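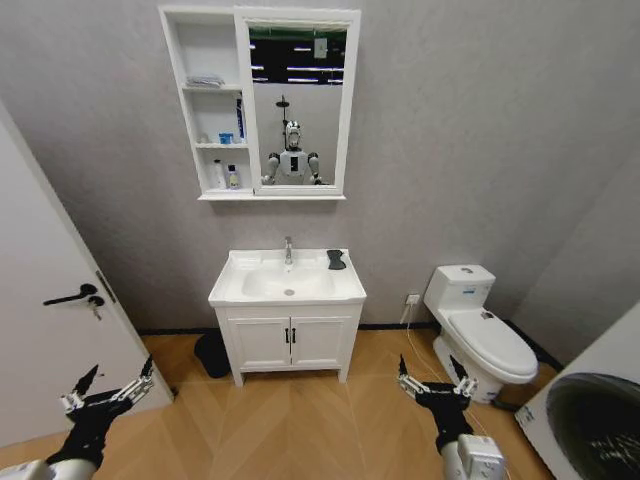 Kinidholm Repair Notes

A collection of short texts in which tenants describe small faults in their homes. The texts are in English and were written through the Kinidholm web form. The collection is prepared for people who study everyday written language, and for those who want to sort such messages by topic.

What is in the folder

notes.csv – the texts, one per row
topics.csv – the list of topics with a short explanation of each
changes.txt – what was changed between versions

The present version is version 2. If you still use the first version, please download the whole folder again, as the row numbers are not the same.

Fields

id: a number without meaning, only for reference
area: Mamside or Onley
room: the room chosen by the writer in the form
text: the message as it was written
topic: the topic given by our readers
unsure: yes or no

The field "room" is often wrong. Many writers leave it on the first choice of the form, and this is "kitchen", even when the text speaks about a bath or a staircase. We did not correct it. For serious work it is better to use "topic".

How the topics were given

Each message was read by 2 readers, who worked separately. When they agreed, the topic was kept. When they did not agree, they discussed the message together, and the field "unsure" was set to yes. The readers followed the Mathur guide, a set of rules we wrote for this purpose. A copy of it can be found at the beginning of topics.csv.

The most difficult topic was "furniture and fittings". People use the word "cabinet" for very different things, and "unit" for even more. A message like "the door of the unit does not close" can belong to a kitchen, a bathroom or a meter cupboard. The guide says that everything fixed to the wall is a fitting, and everything that stands on the floor is furniture, with the exception of radiators.
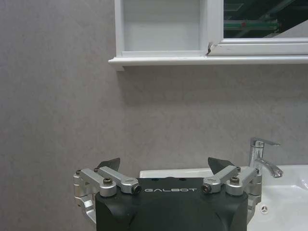 Wall cabinet with an open compartment and a mirrored door. Topic under the guide: fitting.

Cleaning

Names, telephone numbers and flat numbers were replaced with the word REMOVED in capital letters. Messages longer than 50 words were left out. Spelling mistakes were kept – they are a part of the material. Double messages sent by the same person were removed only if every letter was the same.

Known problems

Onley has fewer messages than Mamside, so please be careful when you compare them. Messages sent by telephone are missing completely, and older tenants may prefer to call. Some texts in other languages are still hidden between the English ones.

Use

You may use and share the collection for study and teaching. Please mention the name Kinidholm Repair Notes and the version. Do not try to find out who wrote a message.

The next version is planned for November. Corrections can be sent through the same page where you found the folder, with the id of the row.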